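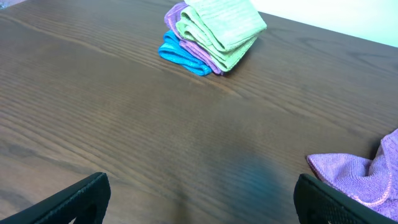
Microfibre cloths gone all draggy, can they be saved?

Obed Acheampong
Pirkdale, January

Hi all, hoping someone can help before I bin the lot. I've got a drawer full of microfibre cloths and they've stopped picking anything up, they just push the dust round the table and leave smears. I wash them with the towels at 60 and use softener (the Astadine one, smells lovely). Is it the softener? And can I get them back to normal or is it new ones?

Comfort Kpodo

Yep, it's the softener! It coats the fibres and then they won't grab. I did exactly the same to mine — years of it. Put them through on their own at 40 with a small dose of plain liquid, then run an extra rinse. 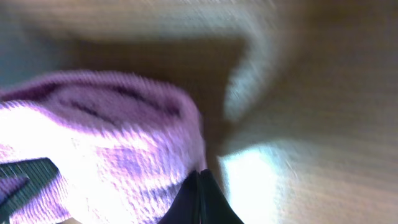 Keep them away from your towels too, as they hang on to every bit of fluff going. If they're still bad, soak them in a bucket of warm water with 200 ml of white vinegar, then wash again. Line dry if you can, or tumble on low. No dryer sheets!

rekatton_600

just buy new ones, pack of 10 on the market costs next to nothing

Obed Acheampong

Thanks Comfort, bucket's filled. Will try the vinegar tonight and see how they are on the windows.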